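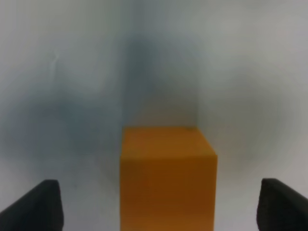
I've been trying to pick a color for my front hall since March, and I have 44 paint chips taped to the wall to prove it. Everyone who comes over votes. Zdislava wants gray, Hanyu wants a different gray, and my own heart keeps going back to orange. One thing I've learned is that you should never judge a paint by one surface! Look at that orange cube: the top is light, almost yellow, and the front goes a deep, brownish amber. Walls do the same thing. My test patch by the window looks like sherbet, and the one by the stairs looks like a baked yam (I mean that kindly).

So I'm painting big squares on cardboard now and moving them around the hall, morning and night. It's slow, but I'm having a great time — my family less so. If you've lived with an orange hall, write and tell me how it went. Hussam says his aunt had one for years and loved it, and I'm choosing to believe him. Next month, the ceiling.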